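Dropping cubes after pad change

trikier_bench
Two-arm cell, new textured finger pads at 2,498 cycles. Annelies Rüegg says re-teach the grip and leave the rest alone. I'm not convinced. Table and wrist views:

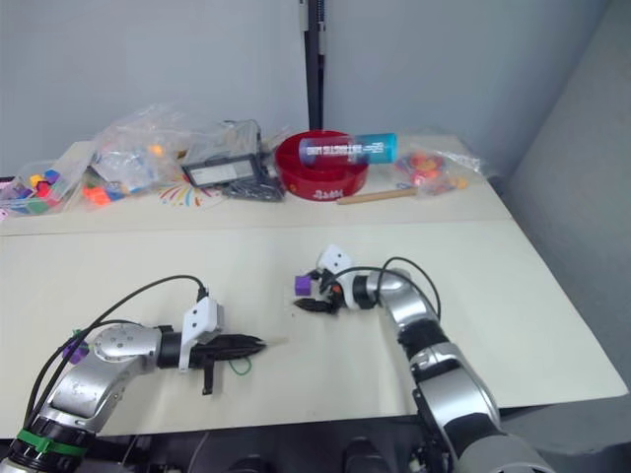
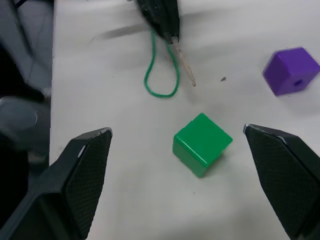
First: both arms, purple cube in the right gripper. Second: green cube between open fingers.

pradberg
Pads are rarely it. I'd look at that cable arc over the left wrist first.

trikier_bench
A cable makes it drop cubes? Come on.

nkaelin
It can drag on the wrist. Still, wipe the pads and run 30 picks before you re-teach anything.

pradberg
30 proves nothing. Our pads went to 4,000.

trikier_bench
Fine, wiping them tonight. Not holding my breath.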